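Urgate Hand Tool, Model 2
Handheld demonstration gripper with wrist camera

Home > Teaching tools > Handheld

You hold it, you do the chore, the robot gets the bill. The Urgate is a gripper on a handle, with a fisheye camera where your knuckles would like to be. Squeeze the trigger and the fingers close. Record the job as many times as your patience allows, then train on the recordings. The arm can stay in its crate until you need it, and in our experience that is when it behaves best.

We built the first one at Kunby after a winter of teaching arms by joystick. Dezső Hegedűs needed most of a Friday to get a sock into a drawer. By hand it's a job for a bored child, and by hand is how we have done it ever since.

What the camera sees

The lens is very wide, on purpose. Policies trained on a narrow view tend to lose the table the moment the fingers get close to anything. Ours keeps the table, the things on it, and usually a fair amount of whoever is standing nearby. Straight edges come out as arcs. Your training code won't mind if you use the calibration file, and it will mind very much if you don't.

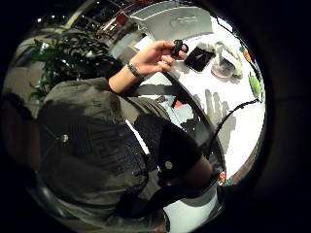 Unprocessed view from the hand tool: small black object in the hand, phone and clear jar on the table.

Shadows on the tabletop stay in the recording too. Orsolya Dobos, who wrote the sync software, spent a month trying to remove them and then went to lunch. We ship with them in.

In the box

Hand tool with trigger grip
Fisheye camera, fitted
2 pairs of soft fingertips (the first pair will be lost)
USB cable, 300 cm
Calibration board
Printed quick start, one sheet

Specifications

Maximum opening: 47 mm
Recording: video, finger width and tool pose, on one clock
Mounting: the Erimby wrist plate lets the same fingers and camera go straight onto your arm
Left or right hand: either

Not included: robot arm, laptop, anything worth picking up.

Questions we get

Does it work with the Niskanen remote rig? Yes, from firmware 41 on. Use the remote rig for jobs where you'd like your hands to be elsewhere, and the hand tool for everything else. Both write the same file format, so you can mix sessions.

Can several people record? Please do. A robot taught by one person picks up that person's habits, and we have met some of those people.

Is it heavy? Ask again after an hour.

Orders placed now ship in October. Spare fingertips are in stock.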